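HOTEL OPERATIONS 1: ROOMS DIVISION
Week 6 handout. Guest room furniture, inspection and costs
Instructor: Manaia Hapeta
Revised 06/05/2019

Read before class. Bring the Pultano case sheet, we use it in the second half. If you lost yours there are spares in the tray outside my office.

Recap from last week
- Par stock, linen only. Furniture doesn't have a par in the same sense, don't write this on the exam
- Housekeeping reports faults, engineering fixes them, front office has to know which rooms are down
- Out of order vs out of service. Still getting mixed up. Out of order = off the available count. Out of service = minor fault, can sell if full.

1. Casegoods and soft goods
Casegoods = hard furniture. Desks, dressers, bedside tables, wardrobes. Soft goods = curtains, bedding, carpet, cushions. Upholstered headboard can go either way, depends who is writing the budget. Check the property's own definition.

Why split them? Different life. Soft goods wear out first, so a property does a soft refresh between full renovations. Curascombe (our running case, 95 rooms) did soft goods twice on the same set of casegoods. Worked fine the first time. Second time the new fabrics made the old tables look tired and the guest comments said so.

Bedside area gets the most contact after the bathroom. Drinks, keys, chargers, wet glasses. Top surface matters more than anything else on the spec sheet. A raised rim keeps things from rolling off but collects dust on the inside edge, so it goes on the attendant's card as a seperate wipe. 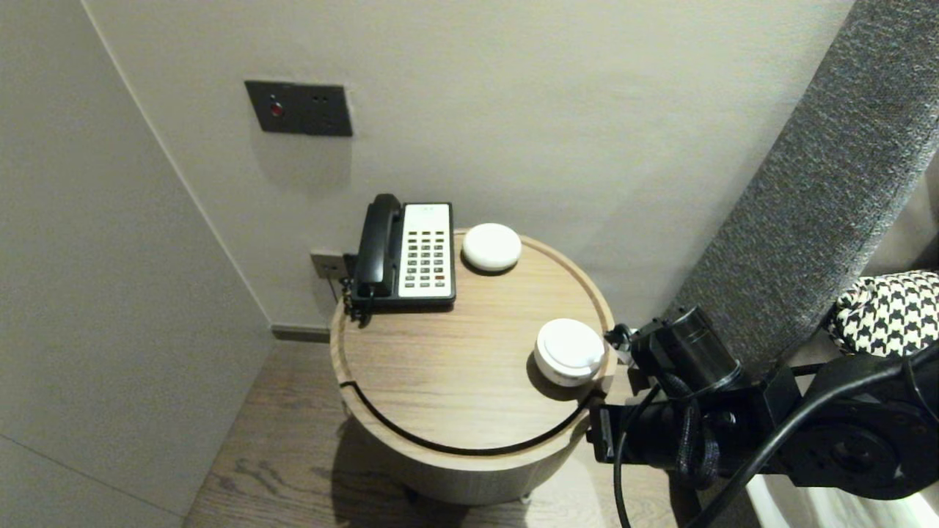 2. Room phones
Still there, mostly. Points for discussion:
- Front desk, emergency and wake-up calls. Older guests use it, so do guests with a dead cell
- Emergency calling rules differ by place. Look up your own, don't rely on mine
- Handset gets disinfected every checkout. Keypad too. Commonly skipped
- Printed labels fade. An unreadable label counts as a fault, write it up
- Test for dial tone on inspection, takes two seconds

Herkora property took phones out of one floor as a trial. Front desk walk-ups went up and the evening clerk complained. Put back by March. Think about what they should have measured first.

3. Wood: what attendants need to know
Not a carpentry class but you need enough to write a fault report that engineering can use.

Solid: can be sanded and refinished. Moves with humidity, joints open up in dry winters.
Veneer: thin layer on a core. Looks good, edges chip. Sand through it once and it's done.
Bentwood: wood bent to a curve, usually with steam. Light and strong. Watch the place where a curved part meets a straight one, that's where it loosens.

Fault words to use: loose, split, chipped, ringed (white ring = moisture in the finish), lifting, missing. Not "broken". Broken tells engineering nothing. Give the side as well, left or right as you face it.

Curved pieces: run a hand along the outside of the curve and then the inside. Rough spots snag clothing and guests do claim for it.

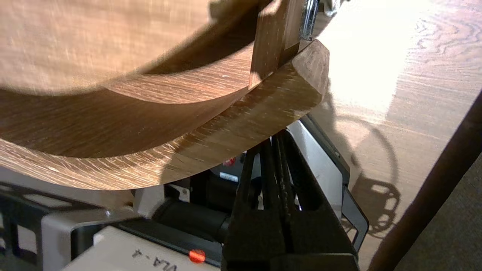 Fig. 2. Curved wood, outer band and inner hollow.

Dusting goes with the grain, dry cloth first, then barely damp. No spray straight on the wood. Spray on the cloth!! Every year someone loses points on this.

4. Inspection order
Start at the door, go clockwise, finish at the door. Same way every time so you dont miss a wall.
High, middle, low. Floor is last. Get down and look along the boards or carpet under the bed, from standing you will miss it. Hard floors show scratches from chair legs, check the felt pads.
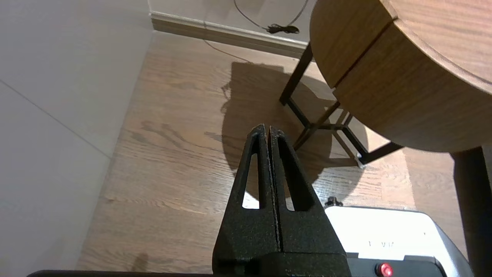

Rooms Division Handouts, p. 14

5. Costs, quick version
Replacement reserve = money put aside each year for furniture and equipment. Usually set as a percent of revenue. Owners like to cut it, managers like to keep it.

Worked problem (Kragh quote)
Bedside tables, 200 each delivered. Curascombe needs one per room.
95 x 200 = 19,000
Then add the repair line already spent, 3,147
Total 22,147
Question to think about: should the repair money be in there? It's gone either way. Sunk cost, see week 3. Be ready to argue it.

For next time
- Pultano case, part B only
- Write three fault reports on furniture in your own home, using the words in section 3
- Read the laundry chapter, skip the chemistry box

Late work same rule as always.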